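Bread and Where It Comes From
Food History & Culture, Unit 2 Project Report
Group: Angus Purves, Delphine Szabo
Oct 20, 2018

What we wanted to find out

How sourdough went from the only way to raise bread to something you pay extra for. Also if a starter made from scratch in a school kitchen could do the job against packet yeast. We split it: Delphine took the history half, Angus took the baking half, then we swapped notes. Not enough time for everything on the plan, see the end.

Background

People were baking flat bread long before they were baking raised bread. Ancient Egypt usually gets the credit for the raised kind. Most likely somebody left dough out, wild yeast got in, the dough puffed up and they baked it anyway. After that you just keep back a piece of old dough for the next batch. Bakers did this for thousands of years without knowing what yeast was.

In a lot of places brewers and bakers worked close together becuase foam off the beer could raise bread too. Faster than sourdough and not as sour. Louis Pasteur's work in the 1800s showed yeast was alive and doing the fermenting. Then factories started selling it in blocks, and later dried. Once you could buy yeast, keeping a starter was mostly extra work.

Sliced bread went on sale in 1928 in Missouri. Soft, white, same every time. Sourdough hung on in some places, San Francisco being the famous one (Gold Rush miners carried starter around with them). Now it's back, and it costs more than the other stuff.

Local part

Two bakeries let us ask questions. Castellanos does mostly rolls and sandwich loaves, all commercial yeast. They said a sourdough loaf ties up shelf space overnight and their customers want soft bread. Porgate is smaller and does only sourdough, one starter for everything, fed twice a day. Both said flour price matters less than people think, it's the hours.

Method

Starter: equal weights whole wheat flour and water, stirred, fed once a day. We threw out half each time. Kept on the shelf over the sink, which was probably too cold at night.

Dough was the same for both loaves apart from what raised it. 500 g flour each, salt, water. The yeast loaf got a packet, the sourdough loaf got starter. We took the water in the starter off the total but forgot to take off the flour, so that loaf had a bit more flour in it. Should of caught that.

Water for both loaves at 74 F. Same oven, same pans, one after the other.

Results

Yeast loaf: doubled before we had finished cleaning up. Even crumb, mild, kind of boring but everyone ate it. Stale pretty fast.

Sourdough loaf: slow. Nothing much to see for hours, had to leave it overnight in the fridge and bake next day. Denser, big hole under the crust on one side. Tasted much better. Still OK to eat 3 days later as toast.

Taste test with the class, 4 questions on a slip of paper: smell, crust, chew, which would you buy. Sourdough won on smell and crust. Yeast loaf won on chew and on which would you buy. We did not expect that last one. A couple people wrote "too sour" and one wrote "needs butter", fair. 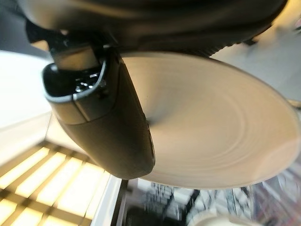
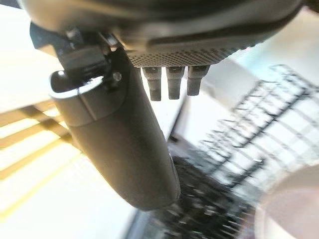
Problems

Slips got handed in with no names so we can't tell if the people who liked sour things in general liked the sourdough. Also people talked while tasting. Next time do it one at a time.

The starter was young. Porgate told us theirs took weeks before they trusted it. Ours had bubbles and went in the dough anyway because of the due date.

Only one loaf of each kind, so the hole under the crust could be bad shaping (Angus shaped it) and nothing to do with the starter.

Not done

Rye version. Cost per loaf. Delphine has the prices written down but no oven cost to go with them, so we left the table out. Starter is in the fridge in the jar with the blue lid if the next group wants it, feed it first.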